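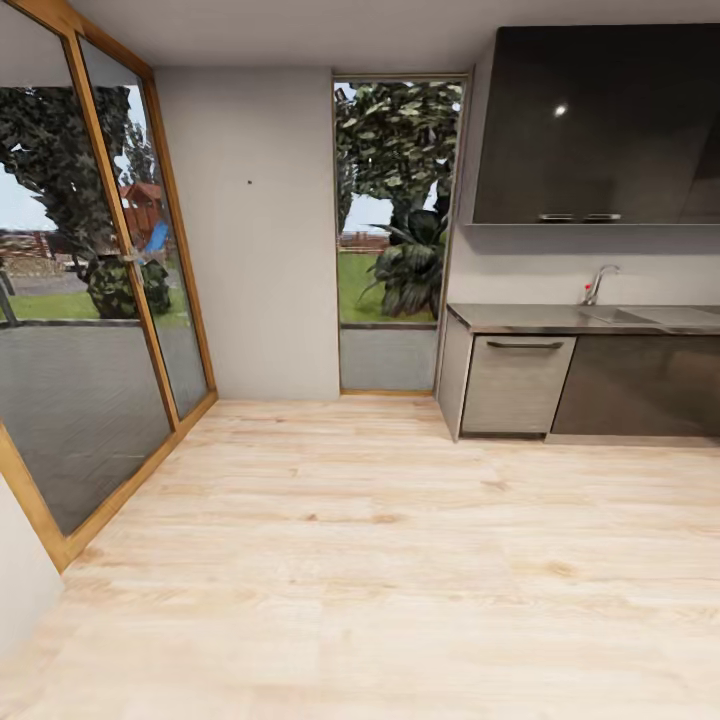

Simulated room with sliding door and kitchen run, used in the navigation and placement trials.

Jumley rooms: gallery

Jumley is our set of simulated home interiors for testing how well a robot policy trained in one house carries over to another. The full set has 58 rooms. The gallery page is for readers of the paper who want to see what the policy was given to work with.

Rooms are built in Sarnov, our scene editor, and rendered at the start of each episode before any task objects are placed. The render at the top of the page is one of these starting views. Plank floor, tall glass door to a patio and lawn, sink and dishwasher-style unit on the right.

Notes on the room

Glass. The sliding door and the tall window both look out on the yard. Our first depth model, Minja, treated the yard as reachable floor and planned paths straight through the door. We retrained it with 11 glazed rooms added and the planned crossings dropped to 4 in the whole test run.

Dark cabinets. The overhead cabinet has a glossy dark gray front with a small bright reflection. Reflections like that one were sometimes scored as handles. The fix was to render every training room under 10 lighting setups — the handle detector then had to rely on shape.

Floor. Open wooden floor gives the base room to turn, so we use it for the drive-to-counter task. The policy starts from a random pose and has to stop facing the sink.

Outside. The tree, the shrub and the play structure with its blue slide are part of the scene file. Swapping the yard for a flat gray backdrop made localization worse, so we kept the yards in.

Results in short

The policy trained on Jumley alone did well on drive-to-counter and poorly on opening low cabinets. Adding the Cillberg rooms, which have more clutter, helped with the second task and made no difference to the first. We have not tested either version in a real kitchen.

Scene files and the episode lists are available on request. Please write to Joyce Lema and say which rooms you need — the full download is large and most people only want the kitchens.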